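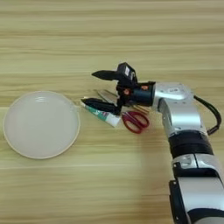

Tips for Sharing a Workbench With an Arm

Our kitting room at Rerside packs craft boxes for schools, and since February the arm has done the putting-away on the small bench. We call it Gesto, after the program it runs on. Nobody's hours were cut. What went was the ten minutes of gossip at the end of the shift, which used to happen while we put the scissors back. These are the habits we've picked up, mostly by annoying each other.

Clear the bench before you blame the machine. If you leave your lip balm, your keys and half a sandwich in the sorting area, you've given it a puzzle. Personal stuff goes on the hook by the door. I've been told this 200 times and I now pass it on.

Stick to one kind of plate. A shallow plate with a low rim makes a good drop spot, because small things stay put and you can still see them from across the room. We tried cereal bowls. Glue sticks stood up in them like breadsticks and had to be fished out by hand, and the hand was mine.
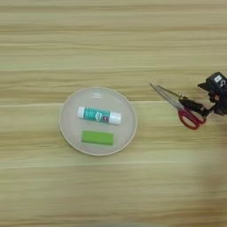
Scissors deserve their own rule. Close them before you set them down, every time, and leave some bare table on each side. We used to toss them in a heap, handles every which way, and call that a system. A person can dig through a heap while thinking about lunch. Gesto is less forgiving, and so the whole room has become tidier than any of us are at home.

Write down who is allowed to hit stop. Ours is everyone, and it's taped to the wall in large letters. Before that we had 2 people with permission, both usually on break.

Keep a tally sheet for the odd stuff — dropped caps, doubled-up erasers, anything you had to redo. A pencil on a string works fine. The sheet settles more arguments than the software does, and it gives you something to wave when the office says everything is going beautifully.

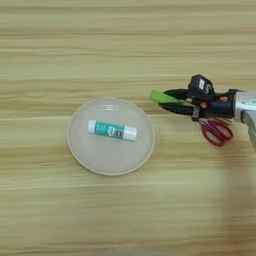

Sarmīte Venckus wrote in to say that her crew at Kļaviņa had the opposite trouble: the bench was spotless, and people had stopped learning where things were kept. They now put everything away by hand for one shift a month. She says there was grumbling, then cake.

I've stolen the idea, minus the cake so far.

Rotate the minding. Watching an arm work is soothing for a quarter of an hour and then it's like watching someone else do a crossword. We swap at every break, and whoever comes off minding gets first pick of the next job. Rodada, down the road, has one full-time minder, and he has read almost all of their fire safety binder.

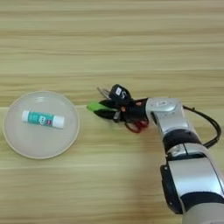 Do you still need to count the supplies if the arm is sorting them?

We do, at 2 in the afternoon, by hand, with the lids off. Sorting tells you where a thing went, and the order form wants to know how many are left.

Last tip: wipe the table with a barely damp cloth when the arm is parked and switched off, and put the cloth back under the sink where you found it.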